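Tree-ring bench notes, April

Started 7:40 a.m.

Core 3611 is mounted at last and it is a beauty. This is the long one from the Tomoana woolshed, out of the north tie beam, and I'd been nervous about it ever since it came out of the borer in two pieces. The break is clean and the grain lines up under the loupe without any missing wood that I can find. Glued it into the grooved mount with Curex, cells vertical, string wrapped every few inches, and left it overnight. No twist this morning!

Sanding went 120, 220, 320, 400, then the fine films by hand. The Furker sander is running much better with the new belt (thank you Keith) but it still grabs on the left side if you lean on it, so go light. I stopped the machine at 400 and did everything after that with a block. More elbow work, but the latewood boundaries came up so sharp that I called Intan over just to look.

What we have so far: bark edge is present, or at least the smooth waney surface right under where bark was. The last ring looks complete, latewood and all, which would put felling in the dormant season. I don't want to get ahead of myself — one core is one core — but if the others agree we can give Shona a season for the building as well as a year, and she has been asking for exactly that.

Trouble spot: a run of very narrow rings in the outer third. Two of them pinch down to a couple of cells, and there may be a locally absent ring between them. I measured this stretch 3 times along slightly different tracks. Tracks A and C agree. Track B comes up one short. Marked the place with a double pinprick and a pencil question mark on the mount. Please don't sand over the pencil.

Intan's suggestion is to check the same stretch on core 4 from the opposite side of the same beam, where growth looks more generous. Good idea, doing that next.

Ran the A series in Orden against the valley master. Strong match at one position and nothing close behind it, and the skeleton plot agrees by eye, with the narrow run falling right on the dry spell in the master. I slid the paper strip along twice to be sure and got a silly grin both times. B only matches up to the question mark and then drifts by one year, just what you'd expect if it skipped the absent ring. Not writing the felling year here until Alasdair has done his blind count. He asked me not to tell him and I'm going to behave.

11:15. Re-surfaced a small patch of core 2 with a fresh razor blade, wetted with a drop of water, chalk rubbed in after it dried. The chalk trick is wonderful on this wood. Vessels fill white and the boundaries jump out. Ataahua wants to try it on her church door boards, where she can't sand at all. I told her to practice on offcuts first, the blade chatters if it's even slightly dull.

Scans: the full-length stitch of 3611 is big. At the resolution we want, the stitching bogs down near the end and the last overlap comes out soft, so I did it in two halves and joined them at the break in the core. Works fine. We should still look at memory before the rest of the woolshed set goes through. Two lengths of ruler in every scan, please, one at each end. 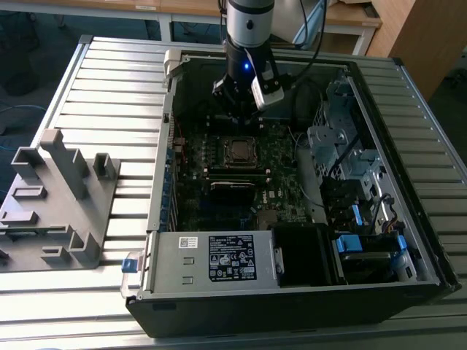 Desktop case open on the slatted table, memory slots in front of and behind the processor.

File names: site, beam, core, half. I found three different styles in the folder and renamed mine. Haven't touched anyone else's.

2:30 p.m. Core 4, first pass. The ring is there! Thin, but a full band of latewood all the way across, between the same two narrow ones. So A and C stand and B gets a zero inserted at the question mark. Made the note on the mount and in the measurement file.

To do:
Second measurement of core 4, somebody other than me
Alasdair's blind count on 3611
Order more 400 belts and string
Ask Shona if the south tie beam has any waney edge left that we could reach from a ladder
Core 3 still in its straw, label smudged, check against the field sheet before it gets glued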